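Packing room notebook, Waten store
Mon 18 July
Entered by: Marion MacRitchie

Purpose of the session: to review the condition of brown corrugated cartons held over since the April delivery, and to agree which may be returned to use for outgoing samples. Evander Innes attended for the morning. The cartons are recorded under Kestetti lot 118.

Work was carried out at the white table. The navy pouch and the plastic bag remained along the far side and are not part of this review. Cartons are to be opened fully before inspection, with all flaps folded out, so that the creases can be checked from the inside.

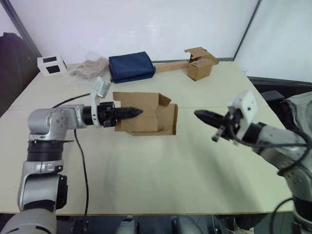

The procedure otherwise follows sheet 4 of the packing instructions. Flaps that will not lie square are to be noted on the carton card. Mr. Innes asked whether reinforcing tape should be permitted on a weak crease. I have referred the question to Jeanie Lamont and will enter her answer when it is received.

Cartons not required the same day are to be flattened along the existing creases and stored on edge. No new fold is to be made across a panel.

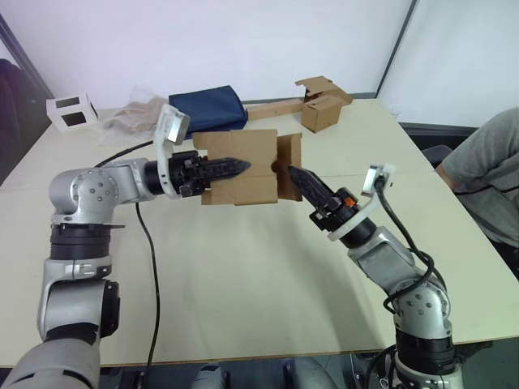
Fig. 2. Carton board, partly folded, with small round hole.

Holes of this kind do not exclude a carton from internal use. They do exclude it from anything sent to Tennant, whose receiving desk requires unbroken board.

Edges and corners are to be examined separately from the panels. Frayed paper along an edge is acceptable if the corner remains sound. Discoloration on a face is to be noted, and the carton set aside until Mhairi Lindsay has seen it.

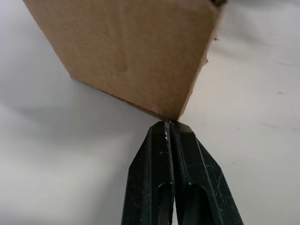
Reading time: 4 min

Pending Ms. Lindsay's decision, discolored cartons are to be kept apart from lot 128. Replacement board has been requested from Zamix. Carton cards to be filed by lot number, signed and with the lot written in full.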